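Looking after a laundry robot's hands

We've had our two-armed Workarmont on laundry duty since October, and I love it! Most of the care goes into the hands, and it's quick once you get the knack.

Lint first. Power off, then run a soft dry paintbrush between the fingers and over each fingertip.
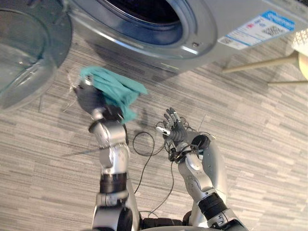
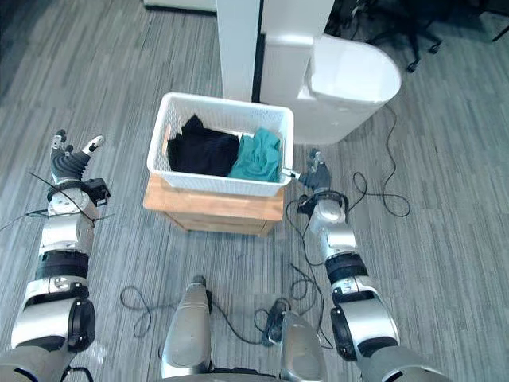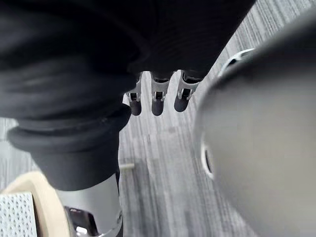
Wipe the fingertips with a barely damp cloth, never a soaking one. Next come the cables: leave enough slack for a full reach, and check the wrist ties every 16 washes. Gerardo Russo taught me to bend each finger gently by hand 3 times before switching back on. Any grittiness, brush again.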